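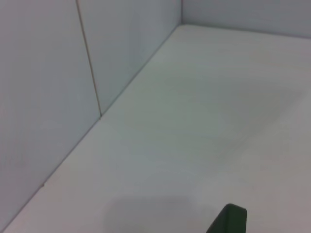 図1 ロボット手首側カメラから見た作業台の隅。右下に緑色の指先。

産業社会学特講 第6回 配布資料
「自動化された持ち場で、人は何をしているのか」
2021年1月11日

前回の続きから入ります。前回の最後に、ステニン(Stenine)社フルカンベルク(Furkamberg)工場の小物仕分け工程を取り上げると予告しました。今回はその聞き取り記録を読みます。事前に配った抜粋を手元に置いてください。

1. 会社の説明

ステニン社が6月に従業員へ配った文書では、仕分け台へのロボット導入の目的は「単調な作業からの解放」とされています。この言い方は自動化の導入文書にほぼ必ず出てきます。疑ってかかるべきなのは、誰にとって単調だったのか、解放された人がどこへ行ったのか、の二点が文書のどこにも書かれていないことです。

同じ文書には、対象となる部品は457品目、工程に関わる従業員は206名とあります。ただし206名という数には、仕分けに直接触らない運搬担当や事務担当も入っています。母数を広く取れば「影響を受ける人の割合」は小さく見えます。統計の読み方として初歩の話ですが、労使の説明会では誰もこの点を問いませんでした。議事録を読むかぎり、質問は休憩時間の変更に集中しています。

2. カメラに映る範囲

図1をもう一度見てください。淡い灰白色の台の面と、左と奥の明るい灰色の壁。左の壁には細い茶色がかった継ぎ目が一本あり、台の上には手前に影が落ちています。部品は一つも置かれていません。

手首のカメラで見える作業とは、この程度の広さのものです。導入の報告書はこうした視野を単位にして、つかめた、つかめなかった、を記録していきます。すると、記録に残る失敗はすべて視野の内側の失敗になります。部品が台に届く前に誰かが向きをそろえていること、台を拭いていること、箱の底に残った物を手で寄せていること。これらは記録の形式からして現れようがありません。

左の壁のきわに、ごく小さな暗い点があるのに気づいた人もいるでしょう。汚れなのか傷なのか、この画像だけでは分かりません。現場の人なら指で触れて確かめます。聞き取りに応じたロッテ・ランブレヒツ(Lotte Lambrechts、仕分け班、勤続の長い人です)は、こうした確認を「仕事のうちに数えたことがない」と話しています。数えたことがないので、作業分析の表にも載りませんでした。

3. 聞き取りから

抜粋A(ランブレヒツ)
「前は手を動かしていれば一日が終わりました。いまは待っています。止まったら行く、直したら戻る。楽になったかと聞かれると、腰は楽です。でも目と耳はずっと使っています。」

抜粋B(イグナシオ・サパタ Ignacio Zapata、保全)
「画面に『把持不良』と出ます。それだけでは何も分からない。行って見るしかない。見れば、たいていすぐ分かります。」

抜粋C(アシュトン・ハラウィラ Ashton Harawira、工程管理)
「介入の件数は減っています。そこは数字で出ています。」

Cの発言には注意が必要です。ここでいう「介入」は、停止ボタンが押された回数を指します。サパタによれば、班の人たちは止まりそうな部品を先に抜くようになりました。抜けば停止は起きず、件数は減ります。手間はその分だけ前に移ります。減ったのは介入か、介入の記録か。私は後者の疑いが濃いと考えていますが、先に抜く作業を数えた資料がないので断定はできません。

Aも都合よく読まないでください。腰が楽になったのは事実として重い証言です。自動化に批判的な論文は、この種の一言を引用から落としがちです。私自身も昔の原稿で落としたことがあり、査読者に指摘されました。

4. 技能はどこへ行ったか

技能喪失論の図式では、機械が技能を吸い上げ、人には監視だけが残ります。エブラヒミ(Nima Ebrahimi)の講義ノートはこれに反対して、監視そのものが新しい技能だと主張しています。言い分は分かります。しかし賃金表を見ると、仕分け班の等級は導入の前後で動いていません。新しい技能だというなら、なぜ等級に反映されないのか。ノートにその答えはありません。

シャリフィ(Mojtaba Sharifi)の整理のほうがまだ使えます。シャリフィは監視の仕事を3つに分けています。

見張ること(異常の兆しに気づく)
補うこと(機械の前後で人手を足す)
責めを負うこと(止まったときに説明する)

会社の訓練計画で時間が割かれているのは最初のものだけです。補うことは「慣れ」で済まされ、責めを負うことには項目名すらありません。夜間に停止が続いたとき報告書を書くのは班の人で、装置の納入元であるグリレッティ(Griretti)の担当者ではない、という点も抜粋Aの後半に出てきます。

5. 留保

この事例だけで自動化一般を語ることはできません。比較対象として挙げたダネシュヴァル(Daneshvar)の倉庫では、導入に先立って班の側が作業分析の表を作り、賃金等級も改定されました。それでうまくいったと紹介されることが多いのですが、根拠は会社の広報誌で、働いている人の声は載っていません。良い例として扱うのは保留にします。

次回までの課題

抜粋BとCを読み、「介入」という語がそれぞれ何を指しているかを書き分けてください。そのうえで、班の人が先に部品を抜く作業を記録するとしたら、誰が、どの単位で、何のために記録するのがよいかを論じること。記録すれば評価にも使われます。その点に触れていない答案は書き直しとします。

提出は次回の授業の冒頭、紙で。ランブレヒツの聞き取り全文は研究室にあります。持ち出しはできませんので、読みたい人は事前に連絡してください。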